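**Thread: do you decant your spices or leave them in whatever they came in?**

**maddocks_mama**

Okay, kitchen people, settle something for me.

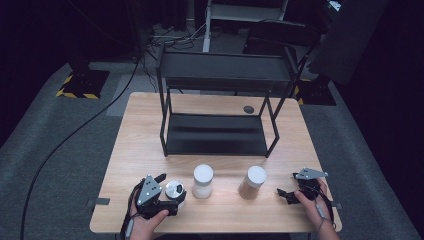 My sister-in-law says decanting is a scam to sell jars, and I say it's the only reason I cook at all. We moved to Indlow in March and the new kitchen has exactly one real cabinet (one!!), so everything I use daily has to live out in the open or I forget I own it. I've gone back and forth on a spinning rack, a wall strip, and one of those black metal two-tier shelves that's open on all sides, and I'm leaning toward the shelf because you can see straight through it and wipe under it. Clear jars with a white lid for the white stuff, shiny lids for the rest. Labels or no labels? My budget is 90 bucks for the whole thing and I've already spent 17 on a funnel set, don't judge me.

**furkport_fred**

Leave it in the bag, clip the bag, done. I've cooked that way for years and my chili is fine.

**zornia77**

Fred, your paprika is brown, I've seen your chili thread lol

Decant, but NOT in the open. Light kills spices. Salt and sugar can sit out until the end of time, but I'd put cumin and paprika in a drawer. And label the salt!! I put salt in a peach cobbler for my whole in-law side once and I still hear about it.

**Gwion Eynon**

I'll disagree with zornia77 a little. If you go through a jar in a month or two, light doesn't get much of a chance. The stove matters more. Mine used to sit over the burner and everything caked up. I moved the rack across the kitchen and haven't had to chip at the garlic powder again.

Skip the wall strip, mine pulled out and took the paint with it.

**furkport_fred**

it's SUPPOSED to be brown, it's smoked

**maddocks_mama**

Smoked paprika is red, Fred.

Gwion, the stove thing is good to know, I was totally going to put it right there. zornia77, does masking tape count as a label? I have nearly 100 feet of it left over from the move.

**zornia77**

Tape counts. Put the date on it too, on the bottom. And measure the height between shelves before you buy, my tall pepper grinder has been living on the windowsill ever since.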